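Box Office FAQ
Last updated July 21, 2018

I get a lot of the same emails about the weekly chart, so I finally sat down and typed up the answers in one place. If yours isn't covered, write to me and I'll probably add it.

Who runs this chart?

Just me! I started it because I wanted to know how the small foreign releases were doing and got tired of hunting through five different sites every Monday-morning-type report. I don't work for a studio, a distributor or a theater chain, and I pay for my own tickets (and my own popcorn, sadly).

Which theaters do you cover?

Right now it's 19 theaters with a total of 200 screens. That's a slice of the market, so please don't compare my totals with the national numbers you see in the news. A movie can be number one on my chart and number six everywhere else, especially if it's subtitled. My readers like subtitled movies and so do the theaters I follow.

How do you rank the movies?

By tickets sold over the weekend. I know most charts in this country go by dollars, and I get why, but dollars do funny things when one movie has 3D surcharges and another one is playing half-price matinees. Tickets tell me how many seats had somebody in them, and that's the part I care about. I do list the dollar gross in the last column if you want to sort that way.

What counts as the weekend?

Everything from the first evening show through the last late show, three nights. Holiday weekends get a fourth night and a little star next to the title. Thursday-style previews are a pain — some distributors fold them into opening weekend and some don't. I keep them separate, always, and put them in the notes.

Why did "Golisau" drop out of the top ten and then come back?

So many emails about this one! It lost most of its screens when the summer sequels opened, fell to number 14, and then three theaters picked it up again after word got around. It sold 2,773 tickets on its return weekend, which is better than its opening. I love when that happens. It doesn't happen much.

Is "Pant" one movie or two?

Two, and I'm sorry for the confusion, I was confused too. The longer cut and the shorter cut opened on the same day with the same poster. I track them as one title because the theaters report them as one title. If they ever get split up, I'll go back and fix the old weeks.

What's the per-screen average for?

It's how I spot the little guys. A movie on one screen that sells 518 tickets is having a great weekend, even if it's way down at the bottom of the list. "Skivton" did exactly that, and I would have scrolled right past it without that column. If you're hunting for something good to see, start there and ignore the top five.

Do you include re-releases and festival screenings?

Re-releases, yes, with the original year in brackets. Festival screenings, no. Festival passes make the ticket counts a mess, and I've never found a way of handling them that I was happy with.

Your numbers changed after I read them. What happened?

The first version of the chart is partly estimates. The final counts trickle in over the next few days and I swap them in as I get them. Anything still in italics is an estimate. Once a week is all plain type, it's done and I leave it alone unless somebody catches a mistake (please do, I make them).

When does "Tokero" open?

September, last I heard. It has moved twice already, so I'm not buying a ticket yet. I'll put it on the upcoming list once at least one theater has showtimes up.

Can I use your chart on my own site?

Sure, go ahead. A link back is nice. Please copy the notes along with the numbers, though, or people end up writing to me about previews again.

Do you write reviews?

Not really. I'll put a line or two under a title if I've seen it and have something to say, but I see maybe one movie a week and I'm a soft touch. I cry at trailers. You don't want me as your critic.

Can I get the chart by email?

Yes, the sign-up box is on the front page. You'll get one message a week and it has the chart, the notes and the upcoming list in it. To stop getting it, hit reply and write "stop" — there's no fancy system, I just take you off.

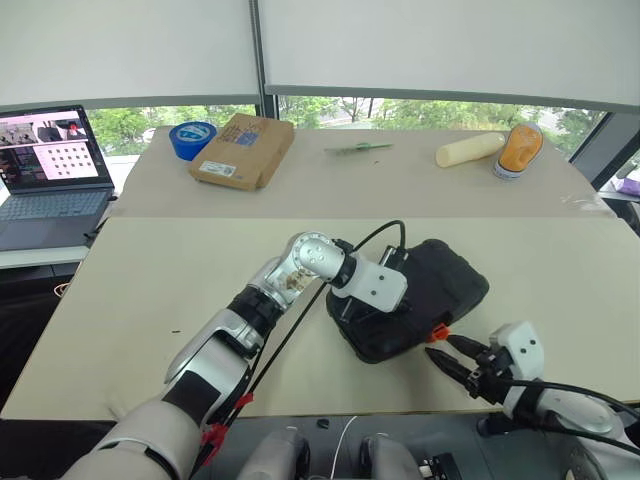

Black pouch on the table, with a silver and white robotic arm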